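On the Care and Keeping of a Winter Coat

It has become my practice, when the first mild week of the year arrives, to devote an afternoon to the coats. I do so with some formality. Each is taken from the wardrobe, brushed, examined in daylight at the back window, and either passed as fit for storage or set aside for attention. I have kept written notes of these inspections for several winters, and readers of this blog have asked more than once that I publish them in some usable order.

The present entry concerns one garment only, a long wool coat in dark bottle green by the firm of Maksymiv, which I bought second-hand and have worn through five winters. It is single-breasted, with a notched collar, raglan sleeves and a deep inverted pleat at the back. The cloth is a heavy melton, densely milled, and the lining is a rust-coloured twill that has lasted rather less well than the wool.
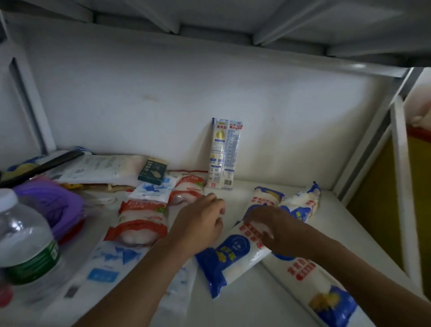 Zoia Mykhailiuk

I should begin with the matter of price, as it bears upon everything that follows. The coat cost 229 when I purchased it. A new coat of the same length and weight from the same maker was at that time priced at 1,415, and I am informed that the figure has not fallen. It would be improper to suggest that the second-hand buyer obtains the same article. My coat came to me with a worn lining, one replaced button and a hem that had been taken up by an unpractised hand. I spent a further sum on correcting these faults and regard it as part of the purchase.

The alteration of the hem was entrusted to Bernadette Lebrun, whose workroom is above the shoe repairer in my street and who has attended to most of my tailoring since I moved here. Her advice was to let the hem down fully and to accept the faint line that would remain where the old fold had been. I had hoped that steaming would remove it. After two attempts the line was still present in a strong side light, and I have long since ceased to look for it. The additional length has greatly improved the coat, which now falls to the middle of the calf and moves properly over a full skirt.

Of the lining I shall say more, for this is the part of a coat most often neglected. The first places to fail are the armholes and the edge of the inside pocket. In my own case there was also a split of a finger's length at the centre back, where the pleat in the lining had been stitched down too far and could not open when I sat. Wearers who drive, or who travel any distance by bus, should examine this place with particular care. A lining ought to have more room in it than the cloth it covers. Mme Lebrun unpicked the stitching, patched the split from behind with a piece of plain cotton and pressed a new pleat. The repair is not invisible, but it has held through two winters.

I have considered having the coat relined altogether. The quotation I received was reasonable, and I was shown a very handsome figured satin in a dull gold. I declined for the present. The existing lining is sound in the body, and the colour, which I did not care for at first, has come to seem right beside the green.

Buttons

The original buttons are of dark horn, four at the front and a smaller one on each cuff. One front button had been replaced before I owned the coat with a resin button of similar size and noticeably greater shine. For a full winter I wore it at the bottom of the row, where it attracted little notice. I then found a near match on the Trarus stall at the covered market, where odd buttons are sold loose from trays, and had all four sewn on again at the same time with a proper shank. I recommend the shank to anyone who sews on buttons at home. Heavy cloth requires space beneath the button, and a button sewn flat to a melton will pull the front of the coat into a small but persistent pucker.

Moving the odd button to the inside facing, as a spare, seemed the most orderly arrangement.

Brushing and cleaning

It is my firm view that a wool coat is harmed more often by cleaning than by wear. Mine is sent to the cleaner once every second year, at the end of the season, and is otherwise brushed. I use a natural bristle brush with a long handle, working first against the nap and then with it, from the shoulder downwards. The collar receives separate attention. A cloth wrung out in lukewarm water and passed lightly along the inside of the collar will deal with most marks of powder or hair oil, provided that this is done promptly.

Rain is not a cause for alarm. The coat should be hung on a broad hanger in a room without direct heat and brushed on the following morning. I once placed it too near a radiator in a hurry to go out again, and the front edge on that side was stiff for some time afterwards.
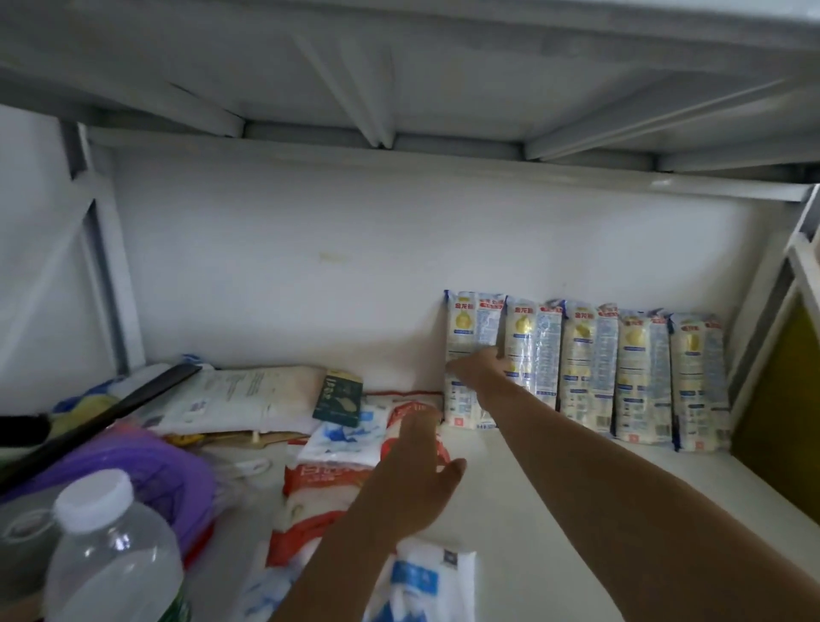 As to pilling, a good melton is little troubled by it, except beneath the arm and at the hip where a bag is carried. I have tried both a battery-operated shaver, sold under the name Wiseo, and a simple comb. The shaver is quicker. The comb is kinder to the cloth, and it is the one I now keep in the drawer with the brush. Those who carry a heavy shoulder bag should change sides from time to time, a habit that I have found surprisingly difficult to acquire.

How it is worn

Correspondence on this blog suggests that many readers hesitate over green. I would encourage them. A dark green is nearly as obliging as navy and a good deal more becoming in the poor light of a winter morning. I wear mine with charcoal, with cream, with a faded tartan scarf of no particular merit, and with brown shoes in preference to black. Burgundy gloves are very well indeed. The one combination I have abandoned is with a bright red hat, which drew seasonal remarks as late as the end of winter.

Beneath the coat I favour thin layers. A raglan sleeve will accommodate a thick jersey, but the pleasing slope of the shoulder is lost, and the wearer becomes overheated on entering any shop. A fine roll-neck and a waistcoat in boiled wool have been sufficient for me on all but the coldest days – I make an exception for standing about outdoors, when all considerations of line must be set aside.

Storage

The coat is now in its cotton bag, where it will remain until the autumn. The pockets have been emptied and turned out, and the collar is raised so that it does not take a crease. I put cedar blocks at the foot of the wardrobe and renew their surface with fine sandpaper each June. I do not use plastic covers of any kind. A former neighbour lost a very fine camel coat to mildew in one, and the sight of it made a lasting impression upon me.

I am asked whether I shall replace the Maksymiv in due course. Stindima have announced a long green coat for the coming winter at 1,000, in a cloth that is said to be of comparable weight, and I intend to handle it when it reaches the shops. The published photographs show a dropped shoulder and a patch pocket, neither of which I favour. I shall report on the cloth when I have seen it.

The next entry will deal with gloves, and in particular with the replacement of a silk lining in a pair of unlined habits, so to speak: I have worn the same pair without one for far too long.

Last updated: June

Contact | © Zoia Mykhailiuk. All rights reserved. | Back to top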